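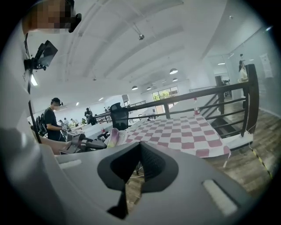
Bristivier floor log, June, 4:40 p.m.

The left gripper stopped reporting jaw position at 2:15, partway through the tablecloth task. Of 264 episodes recorded since morning, 75 have no usable width data and have been set aside. The unit was restarted twice – no change. The encoder cable was reseated and the fault returned after 303 seconds.

Work with this unit is suspended until Drelter sends a replacement cable. The operator reported a pinched finger during the second restart. First aid was given and an incident form filed.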